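Gripper misses the drawer handle: troubleshooting log, Ranlow robotics club
Posted December 22, 2018 by the Ranlow club log keeper

Status: open, partly fixed
Project: Irnow (the drawer task)
Software: Pullis, club copy

Original report, as entered on the ticket: "Gripper goes to the wrong place on the bottom drawer. Model needs more training data."

I've left the second sentence in because it was the whole of the diagnosis when this ticket reached me, and I don't believe it. More data is the club's answer to everything. It was the answer when the table wobbled.

What we know so far. The task is to push a small drawer shut, or pull it open by the handle, in the clear plastic organizer. Top and middle drawers are passable. On the bottom drawer the fingers stop short or close on air beside the handle. The students say it happens "every time". I asked for a tally and got a shrug, so I ran it myself: 19 tries on the bottom drawer, same start position, nothing moved between tries except the drawer. It missed on most of them but certainly not all. That matters. If it missed every single time I'd look for one fixed mistake and go home.

Check 1. Cable and power. Somebody had already swapped the cable and written "no change". I swapped it back. Also no change. Leave the cable alone from now on, please.

Check 2. Finger pads. The theory was that the foam had packed down and the grip was closing too far. I took both pads off and put on new ones from the same sheet. Tries looked the same to me. A worn pad might explain dropping a handle. It doesn't explain never reaching it. Crossed off.

Check 3. Pullis settings. The settings file had been edited by at least two people who didn't leave notes. One line set the wait between looking and moving to 2,000 milliseconds, and another line further down set it to 700. Pullis takes whichever one comes last and says nothing about it, which I'd call a bug, though the Pullis help pages seem to think it's a feature. I removed the longer one so that the file says what it does. As expected, behaviour didn't change, since the shorter one was already winning. I mention it only so that the next person doesn't find the gap in the file and "restore" it.

Check 4. The Berhe recordings. This is where I started to get suspicious. The practice recordings we train from came in two lots, and the bigger lot was done at Berhe over one weekend by the other half of the group. I was told they were "the same set-up". I went through a fair number of them. The drawer being worked is nearly always the top one. The middle one turns up now and then. I had to hunt for the bottom drawer, and in most of those it was already well out before the hand got near it.

So in one sense the original report is right and I'll grant it that much. But "more data" would have meant another weekend of top drawers, because the top one is easiest to reach and everyone likes finishing early. What's missing is a particular kind of recording.

Check 5. The plastic. A student suggested the see-through drawers were confusing the camera, and that we should wrap the whole thing in masking tape. I was ready to dismiss this one, and I still don't think it's the main trouble, but I couldn't rule it out by arguing. With tinted plastic you see the inside walls and the back corners as well as the front, and they all come out as brown lines of much the same darkness. It's not silly to think the software picks the wrong line as the front.

We did a quick test with tape across the front of the bottom drawer only, clear of the handle. It got a bit better. I don't trust "a bit better" over one afternoon, and I'd like it repeated by someone who doesn't know which result we're hoping for. For the same reason I don't want the tape left on permanently. The Irnow rules we wrote for ourselves say ordinary household objects, as bought. Taping it up and calling it solved would be cheating at our own game.

Check 6. Where the handle is. With everything shut, the handles should be in a column. Slide the bottom drawer out partway and its handle comes forward with it, and from a camera looking down at an angle it no longer lines up with the two above.

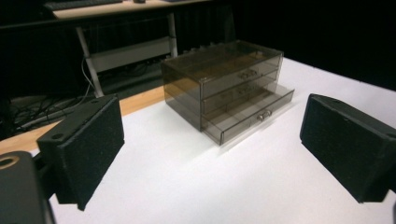
My working guess is that the model has learned "go to the column, then go down", and that's good enough for the top and middle drawers when they're closed. Once the bottom one is part open it aims for where the handle would have been. That would fit the misses being on the same side, which I did note during my tries, and it would fit the occasional success when the drawer was barely out. It's still a guess. I've been wrong on this ticket once already (I was sure it was the settings file).

What I'd like done before anyone touches the training again:

- Record the bottom drawer on its own, at several amounts of open, including only just open.
- Turn the organizer a little between recordings. Berhe kept it dead square.
- Write down the drawer and how far out it was, in the log, at the time.
- Repeat the tape test blind.
- No edits to the Pullis file without a dated note.

I've changed the ticket title from "needs more data" to "misses bottom drawer when part open". Please don't close it on the strength of one good run. It was closed that way once in December already and reopened the same evening.

Next entry after the new recordings are in.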